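Chapter 8
Where Does the Money Go? Stock, Waste and the Small Shop

When I was nineteen I took a summer job in a hardware shop called Favska, and on my first morning the owner, Kristaps Eglītis, handed me a clipboard and told me to count the hinges. I thought it was a joke they played on new starters (I'd already been warned about the tartan paint). It took me until the middle of the afternoon. When I finally gave him the total, 376, he looked at it, looked at his ledger and went very quiet, and then he made us both a cup of tea and explained why he'd just lost a week's profit.

I've been slightly obsessed with stock ever since, and I'm hoping that by the end of this chapter you will be too!

So what was the trouble? The ledger said there should be 40 more hinges than I had found. They might have been stolen, or put in the wrong drawer, or sold without being rung up, or never delivered in the first place. Kristaps had paid for them all the same. On paper he owned a drawer full of brass, and he'd been making decisions on the strength of it, such as not ordering any more before the busy spell in May. Accountants call this kind of gap shrinkage, a word I still find rather funny, as if the hinges had been through a hot wash.

In Chapter 7 we looked at cash, and I went on a bit about keeping the till and the bank statement in step. Stock is harder. Cash is always worth what it says on the front, but a tin of paint on a shelf could be worth what you paid for it, what you hope to sell it for, or (if the lid has rusted on) nothing whatsoever. Deciding which of those figures to write down is called valuation, and we'll spend most of section 8.2 on it. The usual rule is to take the lower of the cost and what you could really get for it. I'll show you where that rule comes from, and then we'll try it on a few awkward cases, including my own favourite, the half-used roll of carpet.

Before that, in 8.1, we'll do the plain business of counting. There are two main ways to go about it. You can shut the doors once a year and count the lot, as Kristaps did, or you can count a little bit every week and never shut at all. I've worked under both systems and I have strong feelings, but I'll try to be fair to the first one.

Section 8.3 is about ordering: how much to buy, how often, and what it costs you to get it wrong in either direction. We'll follow two made-to-measure blind companies, Adix and Swanson, through the same year. They sell much the same thing to much the same people, and one of them nearly goes under because its storeroom is too full. Have a guess now as to which, write it in the margin and see if you still agree with yourself later.

The last section deals with waste, the sort you throw away and the sort you don't notice you're throwing away. Bring a calculator for that one, plus the stock sheet you filled in at the end of Chapter 7. If you skipped that exercise, go back and do it, please. It only takes half an hour and I use the figures again and again.

A quick word on terms. I say "stock" throughout, but you'll meet "inventory" in a lot of books and in most software, including the Biditz worksheets that go with this course. They mean the same thing here, so use whichever you like, as long as you don't swap halfway down a page.

Right, then. Sharpen a pencil, find something in your house that comes in large numbers (buttons, teabags, screws), and count it before you turn over. Write down what you expected first. 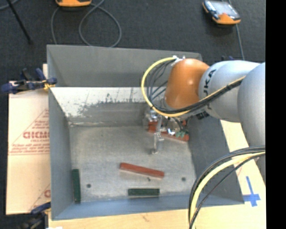 Volume 2, page 376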